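How to Turn a Seminar Paper into a Short Public History Essay

October | By Esi Korletey

Filed under: Writing for the Public, Humanities Skills

Many graduate students in history have one good paper in the drawer which was read by one professor and then by no other person. I had such a paper myself, on the ferry crossing of the Drikudo river, and I have by now turned it into a short essay for general readers. In this guide I explain the steps I follow. The length I work toward is 1,000 words, the limit at the Flarna Review, where I read submissions. 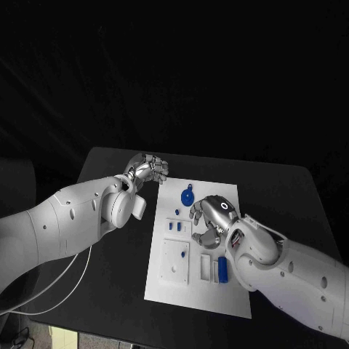 Can I simply shorten the paper I already have?

It is better to begin with an empty page. If you cut from the old text, the old order stays, and the old order was made for a professor who wanted to see the literature first. Keep the paper in a different window and take facts from it when you need them.

Step one: find the person or the place

Read your paper once from start to end without a pen. Then close it and write down what you still remember. In my case it was a toll list from the town of Natano, where the ferryman had written next to one name "pays in onions." That line was in a footnote in the paper, and in the essay it became the first paragraph.

Choose one such detail. If you have two that you love, keep the second for the middle part, where readers begin to get tired.

Step two: write the claim in one sentence

Say in one sentence what changed, for whom, and when. Do not use the words "complicate," "negotiate" or "situate." My sentence was: "When the bridge opened, farmers on the east bank lost the only buyer who took their goods on credit." Put this sentence on a card and keep it next to the keyboard. Every paragraph should have something to do with it, and the ones that do not can go back to the paper.
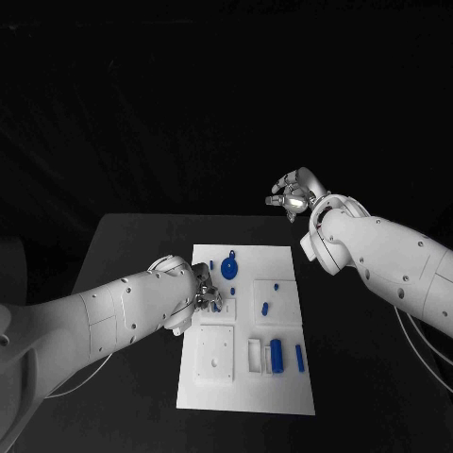 If the sentence needs the name of another scholar before it makes sense, it is still the claim of the paper. Try to say it aloud to a friend who studies something else, chemistry for example, and listen for the place where you start to explain. Usually this is the place which must be rewritten.

Step three: plan 6 paragraphs

I use the same plan nearly every time:

1. The detail, told slowly
2. Where and when we are, with one date only
3. The claim, in your plain sentence
4. The best evidence for it
5. What speaks against it - be fair here, general readers notice when you are not
6. What happened to the person or the place later

The fifth paragraph is the one people leave out. I ask for it in almost every letter I send to authors. An essay with no doubt in it reads like a brochure from a tourist office.

Step four: deal with the sources

A newspaper or a magazine will not print your footnotes, but the editor will want them. Make a second file where each fact has its archive, box and page. In the essay itself, name the source inside the sentence: "The toll list for that spring shows..." This is enough for the reader.

Limit the direct quotations to 3, and keep each one shorter than two lines. Old spelling is charming once. After that, modernize it and tell the editor you did so.
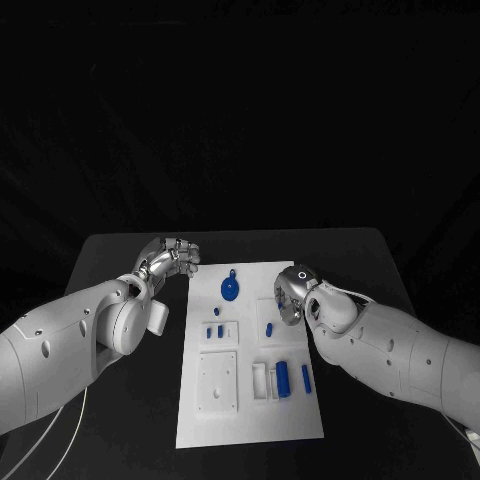
Esi Korletey
Submissions Reader, Flarna Review

Step five: cut the last words

My ferry essay was 1,070 words when I believed it was finished. Seventy words does not sound like much, but it took me a full evening. These are the places where I looked:

- "In order to" became "to"
- Titles of kings and governors, when the name was enough
- A sentence that announced what the next sentence would say
- Double adjectives, one of which could always leave
- The whole last paragraph, in which I repeated the claim

Read the result aloud, standing up if you can. Where you run out of breath, put a period.

Step six: send it

Write a short message to the editor: what the essay says, why you are the person to write it, and how long it is. Do not attach the original paper. If there is an anniversary or a local debate connected with your subject, mention it in one line. Wait a month before you ask for news, and meanwhile begin with the next one. I am now working on a piece about Addo, the weaving village up the river, and I am again at step two, with a sentence which is still too long.

Related guides

Reading a Toll List or Account Book for the First Time
How to Ask an Archive for Permission to Quote
Writing a Speaker Biography in Under 100 Words
What Editors Mean by "Lede"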